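Why Does Soap Get Things Clean?

Have you ever tried to wash peanut butter off your hands with plain water? I have, and it was a mess. The water just rolled right off and my fingers stayed greasy. Then I used a squirt of soap and the whole sticky lot slid down the drain. So what is soap doing that water can't do by itself?

Water and oil don't get along

Water is made of teeny tiny pieces called molecules. They are so small that you couldn't see one even with a really good magnifying glass. Water molecules love to stick to each other, and they hang on tight! That's why a drop of water sits up in a little dome on a waxy leaf.

Oil molecules don't fit in with that crowd. Pour some cooking oil into a glass of water and you'll see it float up to the top and stay there. Stir it as hard as you like (I once stirred until my arm ached) and it will still drift back up when you stop.

A lot of the dirt on your clothes is mixed up with oil. Some of it comes from food, like the butter from your popcorn. Some of it comes from you! Your skin makes its own oil all day long, and it rubs off on your collar and your pillowcase.

Soap has two ends

Now for my favorite part. A soap molecule is shaped a bit like a tadpole. The head loves water. The tail can't stand water, but it loves oil.

When soap meets a greasy spot, all the tails dive into the grease and all the heads stay out in the water. More and more of them crowd in until the grease breaks up into tiny balls, each one covered in soap. Scientists call a little ball like that a micelle (say it "my-SELL"). The water can carry it away, grease and all.

It takes a bit of pushing and shoving to get the grease loose, though. When you wash your hands, your rubbing does that job. For clothes, a machine can do it by swishing them back and forth in the tub.

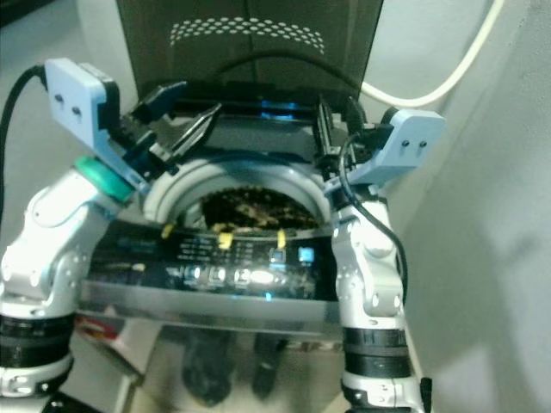

A washing machine that loads from the top. Can you find the laundry in the tub?

What about the bubbles?

Bubbles are just air wrapped in a very thin skin of soapy water. I love them, but they don't do much of the cleaning. Some laundry soaps hardly make any bubbles and they still work fine.

The skin of a bubble is like a sandwich. There is a layer of soap, then a layer of water, then another layer of soap. When the water in the middle drains away or dries up, pop!

Bubbles look like rainbows because of light. Some of it bounces off the outside of the skin and some bounces off the inside, and when the two lots meet up again, they make swirly colors. Other smooth, shiny things bounce light too, even if you don't get a rainbow.

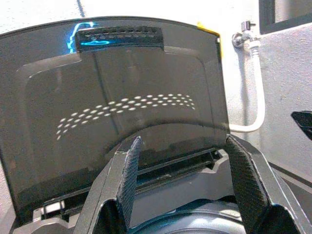
Light bouncing off a shiny, see-through lid. Look for the blue squiggle!

Try it yourself: the running pepper

You will need a plate, some water, ground pepper and dish soap.

Pour in enough water to cover the bottom of the plate. Shake pepper all over the top. Now put a dab of soap on your fingertip and touch the middle of the water.

Whoosh! The pepper races to the edge. Your soap has made the water's grip weaker in the middle, so the stronger water around the outside pulls the pepper away. If you want to do it again, rinse the plate very well first, or the leftover soap will spoil the trick. And please don't rub your eyes with peppery fingers. I did that once and I won't be doing it again!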